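Hand-Held Gripper Work at the Folding Table: Walk-Through Checklist with Comments

Kept by Ulla Westerberg, Trondance workshop. Comments are mine unless marked IF, in which case they come from Ingegerd Fjeld, who reads these over with a cup of coffee and a sharp pencil.

Mark each line OK, FIX or N/A. Please do write something in the comment space when you mark FIX, even if it is only a word or two, because a bare FIX tells the next shift very little and they will come and find me about it.

PART A. BEFORE ANYONE PICKS UP A GRIPPER

A1. Pivot pins seated, none standing proud of the linkage arm.
OK. I ran a fingernail over every one, which is still my favorite test and costs nothing.

A2. Screw on the central plate snug.
OK. Snug is the word. Last winter we had one tightened so hard that the plate had a little stress mark around it, and I would like us all to remember that one fondly and never repeat it.

A3. Fingertips clean, no lint, no torn edges.
FIX. Lint on the Linda unit. Wiped with a dry cloth and rechecked, now fine. (IF: Then it should read "OK after cleaning," dear.) Quite right. OK after cleaning.

A4. Both fingers open and close through their full travel without a catch.
OK on the Linda unit. FIX on the spare, which hesitates just before closing. Tagged and put in drawer 4 with a note for Sindeo, who service them for us.

A5. Grip handle comfortable for the person using it today.
OK. I know this sounds soft for an inspection sheet, but a sore wrist at 10 in the morning is a dropped gripper by lunch. Ask the person. Don't decide for them.

PART B. THE WORK SURFACE

B1. Grid surface pulled flat where the folding happens.
OK. Small creases out toward the sides are allowed under our house rule. A ridge under the cloth being handled is a FIX, as the fingertips will catch it sooner or later.

B2. Backdrop hangs clear of the working area and is fixed at the top.
OK. I gave it a gentle tug at both ends.

B3. Garments waiting their turn kept back from the fingers.
OK, with a comment. They do creep inward as the day goes on, as laundry will in any house. Push the pile back each time you change garments and you won't have to think about it.

B4. Nothing sharp on the surface, including pins, tags on plastic barbs and loose buttons.
FIX. One plastic barb found and thrown away. Please check the secondhand things with extra care, bless whoever donated them.

B5. Drinks on the shelf, away from the table.
OK. Mine included, this time.

PART C. HANDLING THE CLOTH

C1. Operator takes the fabric by an edge, a corner or a waistband, and keeps the other hand away from the closing fingers.
OK. We talked this over at the table for a good while, and I'm pleased to say the newer people had better questions than I did.

C2. Gathered elastic is approached slowly and let go slowly.
OK. Elastic stores a bit of a snap. It won't hurt you, but it will startle you, and a startled hand goes wherever it likes.

C3. No pulling against a garment that is snagged. Open the fingers, free it by hand, start over.
FIX. Seen once this morning. Spoken to kindly, no harm done. (IF: Put it in the snag log as well.) Entered on page 66.

C4. Operator stops and sets the gripper down before talking to someone across the room.
OK, mostly. I am the worst offender and I have marked myself down accordingly.

Red checked fabric at the fingertips, items C1 and C2:

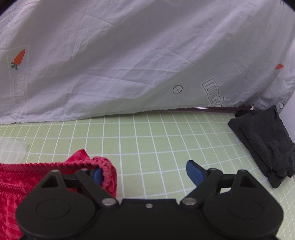
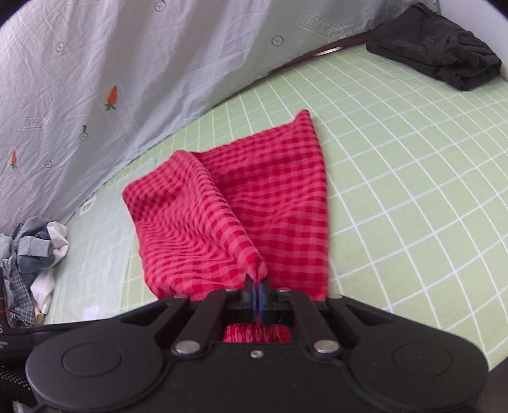 Is it all right to hold a pinched garment closed while you reach over with your free hand to straighten the rest of it?

Our house rule says to open the fingers and set the gripper down first, then straighten the cloth with both hands and take hold again. It adds a few seconds to each fold, and we have planned the day with those seconds in it, so please don't feel you are holding anyone up.

PART D. PUTTING AWAY

D1. Gripper wiped, fingers left slightly open, stored upright in its Tuhiwai case.
OK.

D2. Garments shaken out and returned to the bin with the right label.
FIX. Two bins had swapped lids. Swapped them back.

D3. Sheet signed and left in the tray by the door.
OK. Form 815, and please use the new version. The old one has no comment space for Part C, and you know how I feel about that.

Open items carried to the next walk-through: spare gripper (A4), plastic barbs (B4), snags (C3).

Signed, U. Westerberg. Read by I. Fjeld, with one correction, as noted.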